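September 2019

Second week of showing the arm how to set and clear a table. We don't use the joysticks anymore. You hold a gripper in each hand and do the job yourself, and the marker cubes on top let the software work out where your hands went.

I have 105 usable takes so far. Niloufar Khosravi has 362, but she started in May and she is faster at it than I am. She gave me two tips:

- Close the fingers slower than feels natural.
- Keep both grippers in front of you, even when one has nothing to do.

The second one is hard. My spare hand drifts off to the side and the take gets thrown out. Soft things are also slow going - a plate sits where you put it, cloth doesn't.

We label everything in Nimley at the end of the day, which takes roughly as long as the recording did.

The table with the pink checkered cloth, from over the grippers and then from one of them:
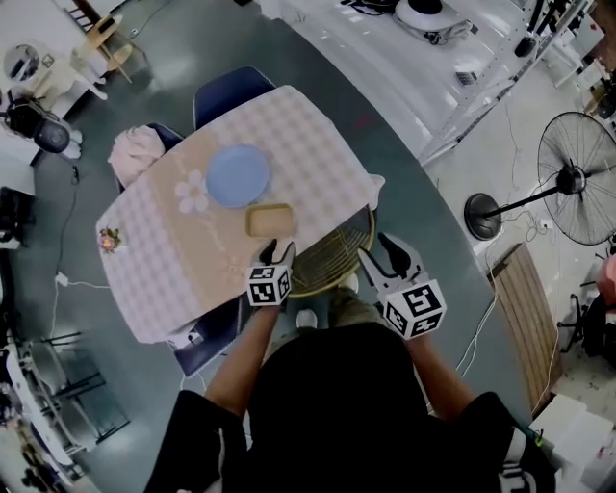
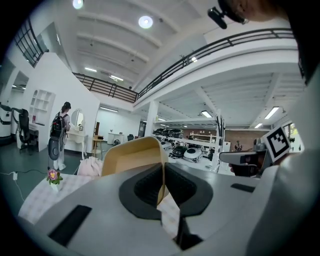
## Still to do

- Redo the takes where I rushed the release.
- Ask Jollberg about spare finger pads.
- Try the same task left hand first.
- Send Niloufar the list of bad takes before she trains on them.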